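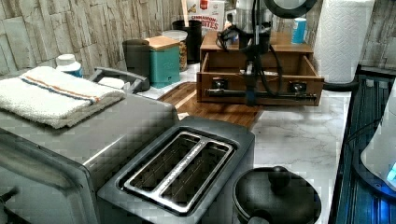

*Die Arbeitsplatte mit Schubladenkasten, Miniofen und Toaster*

## Unsere Küchenecke, neu sortiert

Endlich kommen die Bilder von der Küchenecke! Am Saturday-Brunch-Tisch (so heißt bei uns seit Jahren das späte Samstagsfrühstück) haben wir so lange über die Arbeitsplatte geredet, bis wir im Februar den Holzkasten mit Schublade draufgestellt haben. Ich bin immer noch ganz begeistert davon. Die Ecke bekommt jetzt viel Licht ab, und das warme Holz macht sich zu der weißen, grau geäderten Platte wunderbar.

Den Kasten habe ich nach einem Plan aus dem Gurnwood-Heft gebaut, mit 2 Änderungen: ein längerer Griff und eine Schublade, die sich weiter herausziehen lässt. An der Front habe ich dreimal neu gemessen, weil 37 Zentimeter auf dem Papier großzügiger aussehen als zwischen Toaster und Rückwand.
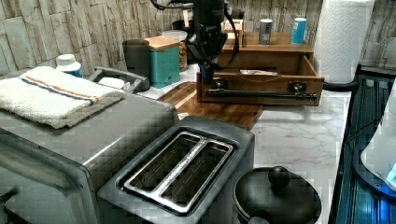

Bei den Griffen war ich lange unentschlossen. Eigentlich wollte ich Knöpfe, aber eine Stange greift sich einfach besser, auch mit mehligen Fingern, und Schwarz passt zu allem, was sonst noch herumsteht. Oben auf dem Kasten ist Platz für Dosen — den hatte ich gar nicht eingeplant und freue mich jetzt jeden Morgen darüber. Die Küchenrolle darf gern daneben wohnen.

Am liebsten mag ich die Reihe an der Wand. Petrol, Dunkelgrau, Glas: Die Farben habe ich über Monate zusammengesucht, und vor der steinfarbenen Rückwand leuchtet das Petrol richtig! Nur beim Müsli bin ich faul, das bleibt in der Schachtel.
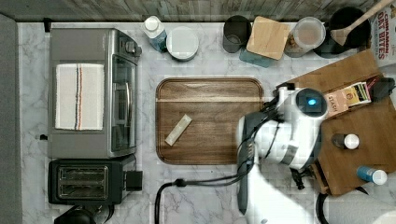 *Von oben: das Holztablett in der Mitte, rechts das Schneidebrett*

Das Tablett ist zum Hin- und Hertragen da, vom Brett zum Tisch und wieder zurück. Es hat abgerundete Ecken und einen kleinen Rand, da rutscht nichts so leicht herunter. Und ja, das gestreifte Geschirrtuch liegt gefaltet auf dem Ofen. Es wird zum Backen weggeräumt, danach kommt es wieder dorthin, weil es mir da gefällt.

Nun zur Schublade, auf die ich wirklich stolz bin. Sie läuft auf Metallschienen, die ich beim Einbauen erst verkehrt herum angeschraubt hatte (17 Schrauben wieder raus, die meisten davon unter Fluchen). Messer, Kleinkram, eine Tüte Chips — was hineinkommt, wechselt bei uns ständig, und feste Fächer habe ich deshalb weggelassen. 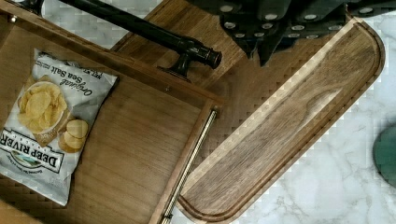 Vojtěch Říha schrieb mir dazu, er würde auf jeden Fall Fächer einsetzen, wenigstens eine schmale Leiste für die Messer, und den Boden zweimal ölen. Bei ihm habe das Holz sonst nach einem Winter Flecken bekommen. Das mit dem Öl übernehme ich gern, über die Leiste denke ich noch nach. Für den Sommer ist ein zweiter Kasten geplant, etwas flacher, für Tee und Gewürze.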